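Changer de banque quand on est indépendant

J'ai repoussé ce changement pendant deux ans. Mon ancienne banque me prenait 17 euros par mois pour un compte professionnel dont je n'utilisais presque rien, et il fallait appeler un numéro surtaxé pour modifier un plafond de virement. En juin, j'ai reçu un courrier annonçant une nouvelle hausse, et j'ai ouvert un compte ailleurs le soir même.

L'ouverture a été simple : une pièce d'identité, un justificatif de domicile, l'avis de situation de l'entreprise. Le reste a pris plus de temps. Le service de mobilité bancaire marche bien pour les particuliers, beaucoup moins pour les comptes pro. J'ai dû écrire moi-même à chaque organisme — l'Urssaf, les impôts, la mutuelle, l'assurance — et chacun a son formulaire. La mutuelle a voulu un original signé par la poste.

Côté clients, j'avais sous-estimé le travail. J'ai envoyé le nouveau RIB à tout le monde et Wim Hermans, chez Willems, m'a téléphoné pour vérifier que le message venait bien de moi. Il a eu raison, les fraudes au faux RIB sont courantes. Une autre facture, de 553 euros, est quand même partie sur l'ancien compte. Je l'avais laissé ouvert avec un peu d'argent dessus, et je conseille de faire pareil pendant trois mois au moins.

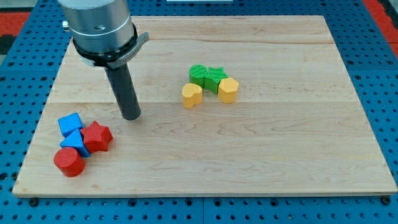 Il faut aussi penser aux relevés. Une fois le compte clôturé, l'accès en ligne disparaît, et les récupérer ensuite est payant. J'ai tout téléchargé en PDF, année par année, puis copié le dossier sur un disque externe.

Au final, j'ai économisé 118 euros sur l'année, frais de clôture déduits. La carte est arrivée en retard et l'application plante de temps en temps quand j'exporte les écritures en CSV. Je n'ai pas encore testé le dépôt de chèques, il m'en reste un à encaisser.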